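Household Size and Labor Supply in a Shrinking District: A Survey of Ellmont
Term project report, Applied Economics

1. Background

Ellmont is the older of the two districts covered by the course data set. Its working-age population has fallen in every reporting period since the series begins, while the neighboring district, Sirkdale, has stayed level. The usual account is that low births in one generation produce a small labor force in the next. Our question was narrower. We wanted to know how much of the decline comes from small birth cohorts and how much from people of working age moving out.

The two causes call for different responses. A district that loses workers to migration can in principle win some of them back with wages or housing. A district whose cohorts were small from the start cannot do this within the planning period.

2. Data

We used the district register extract supplied with the course and a household survey that we ran in November. The survey reached 758 households, all in Ellmont. Each form asked for the age of every member, current work status, and the year in which any adult child had left the home. Forms were entered in Minja, the department's survey tool, and checked by a second group member.

The register gives age in single years but does not record work status. The survey gives both but covers one district only. For Sirkdale we therefore report cohort figures and no participation figures.

3. Method

The change in the working-age group was split into three terms: entrants from younger cohorts, exits through retirement or death, and net migration. The first two were computed directly from the register. Migration was taken as the residual, so any error in the register ends up in this term. We compared the residual with the survey answers on adult children as a rough check. 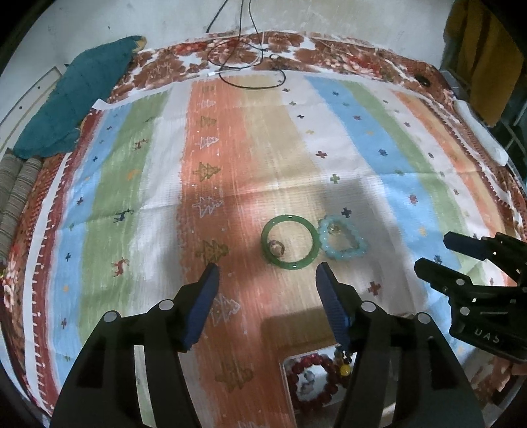 We set the lower age limit at 25 instead of the more common school-leaving age, as many younger residents are registered at their parents' address while studying elsewhere. Counting them as local workers would overstate labor supply and hide part of the outflow.

4. Results

Small entering cohorts account for the larger share of the decline. Migration is second, and it is concentrated in the years just above the age limit. After that the curve is nearly flat - people who stay past their early thirties tend to remain in the district.

Participation among older residents was higher than we expected. The Kendex plant, the largest employer named on the forms, keeps part-time shifts that many respondents close to retirement had taken up. This offsets some of the loss in headcount, although hours worked per person are lower.

In Sirkdale the entering cohorts are also small, but net migration is positive and covers the gap.

5. Limitations

We dropped 11 forms with missing ages. The survey cannot reach households that left Ellmont entirely, so the check on the migration term is biased toward families with at least one member still in place. The results also depend on the age limit. With a lower limit the migration share falls, and we did not have time to test more than 2 settings.

6. Further work

The next step would be to repeat the survey in Sirkdale with the same form. The question on hours should also be reworded, as several respondents gave weekly hours where monthly hours were asked for.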